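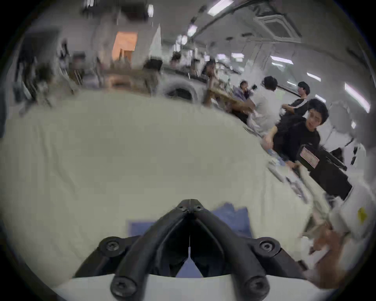 **Figure 4.** Shared table at Rokska, with a blue cloth on the pale covering.

## 4.2 Where garments wait

Most writing on household laundry follows the garment from basket to machine to closet. We were much more taken with the stops in between. Across the 11 rooms in the Dralline study we logged 1409 resting places, by which we mean any spot where a garment was left alone for longer than it takes to turn around and pick up another. Of these, 640 were on a large covered table, and it is hard to overstate how busy such a table can be. Folding happens there, and so does sorting, and so does a great deal of plain putting down while somebody makes up their mind.

Rokska is our favorite case (we admit to having one). The room has a large covered work surface, a front-loading washing machine, and a smaller rectangular table on metal legs with a round one tucked beneath it. All of these count as surfaces in our coding, including the top of the machine, which held a glass at the time of the figures in this section. The coding sheet came from Bernadette Ó Conaill's earlier work at Brennan, and we changed only two things in it. We added a code for "under another surface," and we split "lying" into three states that we call flat, heaped and folded.

The split turned out to be the best decision of the whole project! With a single code, a shirt tossed aside and a shirt folded for the closet looked exactly alike in the data. With three codes we could begin to see a kind of grammar. Flat garments tend to be in the middle of things, close to the person working. Heaped garments drift to the sides. Folded garments leave the big table altogether when there is anywhere else for them to go, even a spot that seems awkward to reach.

Figure 5 has all of this in one view. A blue garment is held up by its edge with the rest of it falling in loose folds, a plaid shirt is heaped near the left side of the green covering, and a dark gray garment is folded on the round table. There are more dark clothes in the drum of the washing machine, so the room holds laundry in at least four conditions at once. Coders were asked to treat a lifted garment as "in hand" even where part of it was still low over the table. This came up far more than we had planned for, and an early version of the sheet had no good answer for it.

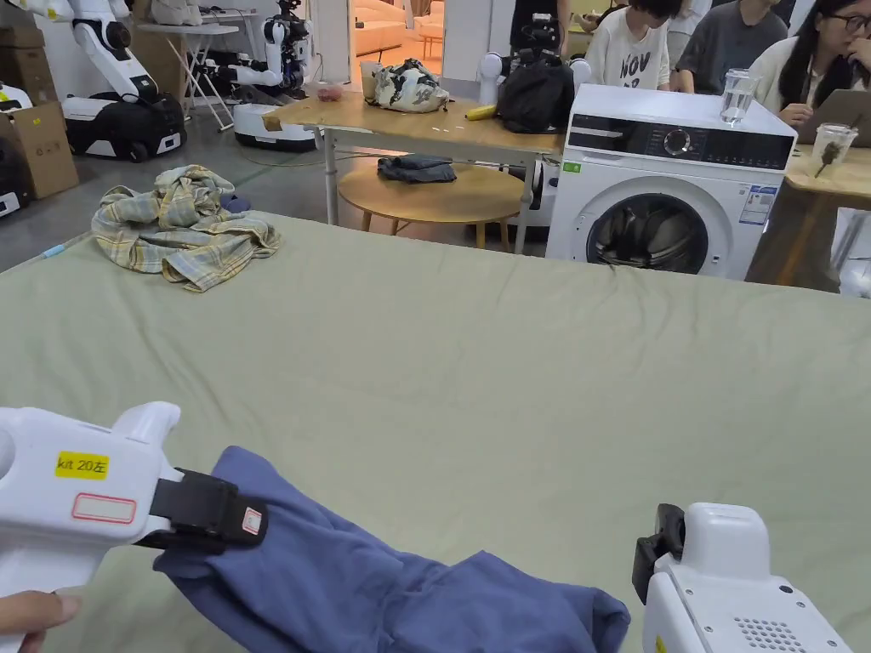 ### 4.2.1 The heap as a category

Heaps deserve a closer look. Our coders began by treating them as leftovers, something to be entered quickly before getting on with the folding. Iqra Afridi changed our minds during the second round of coding in October, when she went back through a batch of 50 heaps and noted what else lay within an arm's length of each one. Her notes are wonderful reading. Again and again a heap sits with a smaller piece of cloth beside or behind it, and the pair stays together in the log even when everything else on the table has been shuffled.

We now enter a heap with three fields: the main garment, any smaller piece touching or nearly touching it, and the closest side of the table. The third field was added late, and for the first rooms we had to fill it in from the floor plans. Where a plan and a log disagreed we kept the log.

Patterned garments were a great help here. A plaid shirt is easy to find again in the records however badly it is bunched, because the checks bend with the cloth and still read as checks. Plain garments in a heap are harder. Two plain blue pieces close together were entered as one heap with a query mark, and we left the query marks in the published table so that others can judge for themselves.

### 4.2.2 Things that are not laundry

A covered table invites company. Phones, controllers, cups and bags all turned up in the logs, and at first we planned to drop them. We are so glad we kept them -- they show which parts of a surface people treat as free. At Rokska the smaller rectangular table carried a bag with a dark pattern, a backpack and a banana, with a cup toward the left, and its top had no garments on it. The folded one went underneath. On the covered table in Figure 6, a phone lies face down toward the right, on the opposite side from the plaid heap.

We read this as a mild form of zoning. Cloth gathers on one side, pocket things on the other, and the middle stays open for the garment being worked on. The same left-and-right split appeared in the Dramitz rooms, where the tables were narrower and we had expected everything to end up mixed together. 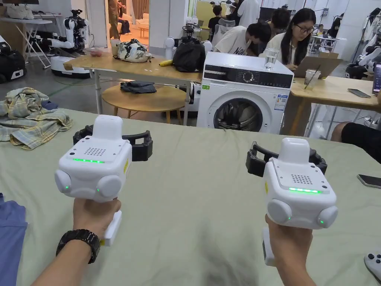
Ita Madigan, reading a draft of this section, objected that "zoning" gives people credit for a plan they may never have had. A right-handed person, she wrote, "puts the phone down on the right and has no theory about it," and she would want to see the split reversed among left-handed folders before calling it anything more than reach. She also asked whether the heap might have claimed its side first, leaving the other side for everything else.

Both points are fair, and the second is the more exciting of the two. Our logs give the order of events for garments only, so the phone has no arrival time and cannot be placed before or after the heap. Lieselotte Buschmann has since drawn up a coding sheet that timestamps every object on the table, laundry or otherwise, and it is printed in Appendix C. Handedness was never recorded in the first eight rooms. We have kept the word "zoning" in what follows as a name for the pattern alone, and Section 4.3 takes up the tables that were too small to show it.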